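Unit 4: Working Rules for Shared Arm Stations

Read this handout before your first station session. Section numbers match the checklist kept at the Drorkov bench.

4.1 Before power is applied
Walk the full station once. Cables on the floor must be clear of the base and of any place where a person will stand. Tape marks on posts and fixtures are not to be moved without the approval of the station supervisor, Roswitha Lammers. Bowls and cups belong on the green work surface before the arm is enabled, and no one reaches over that surface afterward.

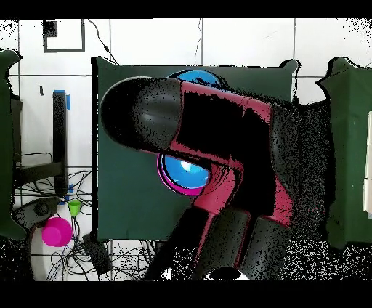 4.2 Speed and distance
During training sessions the arm is limited to 25 percent of its rated speed. Observers stay at least 60 inches from the base. One person is named operator and keeps a hand near the stop control at all times. If the operator must leave, the arm is disabled first.

4.3 Handling of stacked objects
Students must be able to state which object in a stack is to be lifted before the program starts. An orange cup standing in a magenta cup, itself in a wide magenta bowl, is treated as three objects. Single cups near the front edge of the table are left alone until the stack task is complete. A dropped object stays where it lands until the arm is disabled. 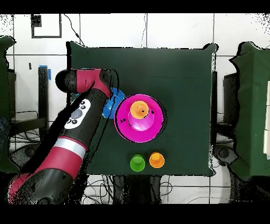
Ninness Technical College | Department of Automation and Controls

4.4 Records
Enter each session in the station log, including any unplanned stop. Use Form 124 for contact between the arm and a person, however slight, and deliver it to Room 628 the same day. Signed copies of this unit are due Wed 30 September.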